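The Ferry Clerk

The ticket office at Castemance had one window, and in November the window faced only weather. She had taken the position for a single winter. It was now her eleventh, or perhaps her twelfth; the company kept the record, and she did not ask to see it.

The ferry went to Rokholm twice a day. It could carry 279 passengers, as the brass plate beside the gangway said, but in the cold months it carried the schoolteacher, the mail, and sometimes a man with a dog. She sold them their tickets anyway with the full ceremony. She tore along the line. She pressed the stamp. She said the time of departure aloud, although the clock was above her head and everybody could read it.

Her mother had crossed on this same route when she was a girl, with one suitcase and a coat that belonged to a cousin. She had told the story so many times that the sea became bigger in it every year. At the end of her life the waves were as high as the church in Preda, and the captain was weeping. The clerk had once looked up the day in the old log. "Light wind," it said. "Calm." She closed the book and never mentioned it at home.

On the Thursday when the letter arrived, the morning boat was late. She put the kettle on and read the letter standing. The company regretted. The company was grateful for her service. From spring the tickets would be sold by a machine, made in Pruvano, and the machine would speak four languages. She spoke three, and one of them badly.

She folded the paper and put it in the drawer with the elastic bands. Then she thought about her mother's flat, which still had to be emptied before the end of the month, and it seemed to her that both things were the same job.

She went there on Saturday. She had expected the large things to be difficult, the bed and the wardrobe, but two strong boys took them down the stairs in an hour. It was the small things that stayed and looked at her.
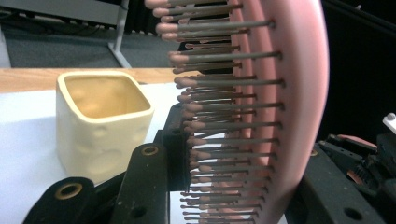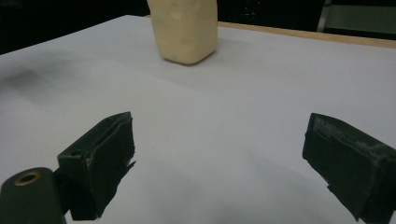 She kept less than she had planned. One shoebox, a colander, the coat. The coat was much too thin for any sea. She tried it on in front of the hall mirror and found in the pocket a ticket, soft like cloth, torn along the line. Somebody had stamped it carefully. The ink was still a good dark blue.

On Monday she asked the captain of the morning boat if he would take her across and back, since in all those years she had only ever gone over in summer, for the market. Who would sell the tickets, he wanted to know. She said she had sold one already, and she showed it to him.

He held it up to the light for a long time. Then he said that it was for one way only — and that she should sit on the left side, where the heater worked.

The sea that morning was flat and grey. When they passed the last buoy she began, very quietly, to make it bigger.

Posted 10/18/25

1 comment

I read this twice on my lunch break. My grandmother also had a crossing that grew with the years, and none of us would have dared to check the log. I am not certain I believe the captain, he is a little too kind, but the line about the clock above her head is exactly how my first boss was. Did the clerk ever go back to her window, or is that another story?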